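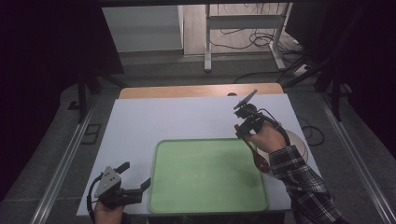 From: Rafia Virk
To: truselow-users
Subject: Re: [truselow-users] segmenter splits one grasp into two

Hi Wajid, hi all,

Sorry for the slow answer, I wanted to try this on our own recordings before I opened my mouth. Short version: yes, I can reproduce it, and I'm pretty sure it's the jaw-width threshold and nothing to do with your clocks.

Wajid Bugti wrote:
> We upgraded to the new Truselow and now the segmenter keeps
> cutting a single grasp into two. We get a "release" event while
> the object is clearly still held, then a second "grasp" a few
> frames later. It's worst on thin things: pens, cutlery, a
> paintbrush. Mugs and boxes are fine. I first blamed time sync
> between the two hands, but the offsets look sane. Is anyone else
> seeing this, or have we broken our config?

You haven't broken anything. Our table task is a spoon, a plate and a green tray, with a hand-held gripper in each hand, and the spoon is exactly where it goes wrong for us too. I reran the segmenter over 600 of our episodes last night and 173 of them came out with at least one bogus release. The plate doesn't bother it at all.

What I think is going on (Aqeel Kazmi, please shout if I've got this wrong, it's your code!): the old version decided "closed" by comparing the jaw width to a fixed number you set in the config. The new one learns the closed width per session from the smallest value it sees, then adds a margin. Lovely idea for people who never calibrate, which was us for a long time. But if the operator squeezes the empty gripper shut at the start, the learned value is basically zero, and then a spoon handle held at a slight twist hovers right on the edge of the margin. One wobble in the wrist and you cross it. Then you cross back. Two grasps.

You can see it if you plot the raw width next to the event track. Don't use the smoothed one, it hides the whole thing. I lost most of an evening to that because the viewer loads the smoothed signal by default and I was staring at a nice flat line wondering where the events came from.

Two things helped here. First, hysteresis. There's a setting for it, release_margin, but it ships equal to grasp_margin so it does nothing. I set release_margin to twice grasp_margin and most of the bad splits went away. Second, a minimum hold time. I put in 100 ms, and anything shorter gets merged into its neighbors. I'd be careful about going much higher, our operators sometimes do a quick regrip and I want to keep those as real events because the policy seems to need them.

So in the session config:

segmenter:
 width_source: raw
 grasp_margin: 1.5
 release_margin: 3.0
 min_hold_ms: 100

Margins are in millimeters. Rerun with --events-only, otherwise it recomputes all the camera poses too and you can go have lunch.

One thing I haven't sorted out. When both hands are on the same object, say a handover, the merge step looks at each hand on its own and doesn't know about the other. So if the left lets go for real and grabs again inside the window, it gets merged and your handover disappears. Roxana Bălan had a patch for this on the Horkidach branch back in May, I think? Roxana, did that ever land? I looked and couldn't find it, but I'm hopeless with that repo's branch names.

Also, Wajid, what are you training on at the end of this? If you only use the width as a continuous action then the events hardly matter and you can ignore all of the above. We use them to cut episodes into subtasks for the planner, so a fake release in the middle of "move spoon to tray" gives us a subtask that ends in mid-air, and the planner quite happily learned to pause there. Took us ages to work out why it kept stopping to think!

If you can send me one of your bad paintbrush episodes (just the width log and timestamps, I don't need video) I'll add it to the little regression set I'm putting together. I've got plenty of spoons.

Cheers,
Rafia

--
Rafia Virk
Farkthorpe, manipulation tools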